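README for the shelf stocking recordings

Welcome! If you are new to these recordings, start with the rules section and then go straight to the episode notes. The rules are short, and they are the part we're proudest of. Everyone who has run the cans task with both arms has argued over at least one of them, and the set is much better for it.

Task name: cans to shelf, two arms
Episodes: 73
Working name on the server: tuhiwai
Maintained by: Ngaio McKinnon and Rhys Te Moana

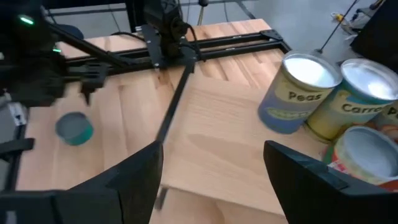

Orar Shared Manipulation Group, Recording Practice Team

What we record
Food cans go from the tabletop onto a raised wooden board. Either arm may do the lifting. The operator picks the order, and we don't script it (we tried scripting for 5 episodes and everybody's motion went stiff, so those are kept apart in the folder called early).

Rules for every episode

1. Start with both grippers open and clear of the cans.
2. Stay out of the reach of the arms from the start tone until the operator calls "parked". Say it out loud, even if you are alone.
3. A can that tips over stays in the episode. Pick it up with the arm if you can. If you can't, end the episode and mark it "tipped". Please don't delete it! Tipped episodes are some of the most useful ones we have.
4. No hands on the board while an arm is powered. This includes quick nudges to straighten it.
5. Check cable slack at both wrists before the first episode of a session and again after any change to the mounts.
6. One operator, one spotter. The spotter can stop the session for any reason and doesn't have to explain it.

Rule 6 came from Bronwyn Dunstan, and it has changed the mood of our sessions more than any piece of hardware.

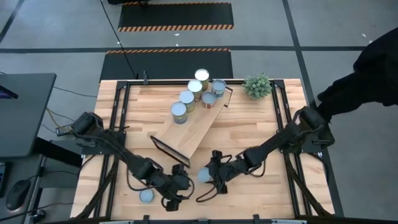 Board partly stocked, two cans still on the table.

Labels
Each episode gets one outcome: complete, partial, tipped or stopped. "Partial" means the time ran out with cans still off the board. It is a perfectly good outcome and should never be rounded up to complete. Two people label separately, then compare. Where they disagree we keep both labels, in columns label_a and label_b. There are 19 of those episodes at present, and they're fun to read through.
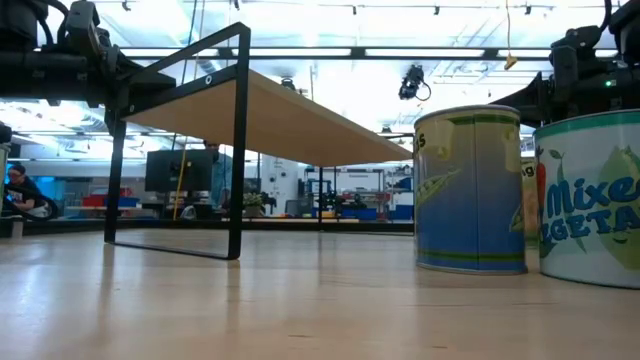 Placement rules took us the longest to write, and I still love talking about them. A can counts as placed when its whole base is on the board and the gripper has let go. Leaning on a neighbor is fine. With a thin-framed platform like ours, open underneath and with a board across the top, it is tempting to judge by the rim of the can, so labelers should look at the base every time. If the base is hidden in one view, use another before you decide.

Known gaps
Lighting is nearly the same throughout. Wrist views lose sight of a can label when a finger covers it, and we have left those moments in. Irnum format exports are missing the spotter notes; the plain text files have them.

Changes
November: rule 5 now covers mount changes. Outcome "stopped" added. Typos fixed by Ngaio Pirihi (thank you!).

Suggestions for the rules go to Rhys, with the episode number if there is one.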